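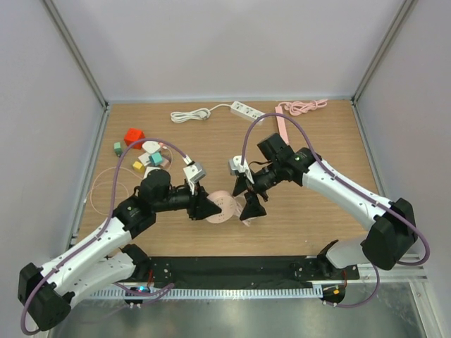

## Wrist camera drops out when both arms move together

Student project, two arms on one table, facing each other. Each wrist has its own camera on its own cable. The Plendia script logs both streams at 50 Hz with the joint positions.

With one arm moving, no problem. With both moving, the right camera stops after a while and the log fills with repeats of the last image. The longest clean run so far is 2,640 samples. The cable has been swapped, same result. The task is a two-arm handover and we need 50 good episodes before the Gulleck meet.

Is this bandwidth or the cable route?

---

**Answer 1** (accepted)

Check both, in this order.

1. Look at the kernel log right after a dropout. A disconnect and re-enumerate means a connector or power fault. No disconnect means bandwidth.
2. Put the cameras on separate USB controllers. Two ports on the same hub don't count.
3. Leave slack at the wrist and clamp the cable to the upper link. With a free loop, the plug takes the load when the wrist rolls.
4. Have Plendia discard any episode with more than 3 repeated images in a row.

Our club had the same symptom in January. It was step 3.

---

**Answer 2**

use a better hub. we have the Fiten one and never had this

---

**Answer 3**

Log at 50 Hz if you like, but check what the camera delivers. If it runs slower than the logger, some repeats are normal and aren't dropouts. The Rees build notes cover timestamps; compare those, not pixel values.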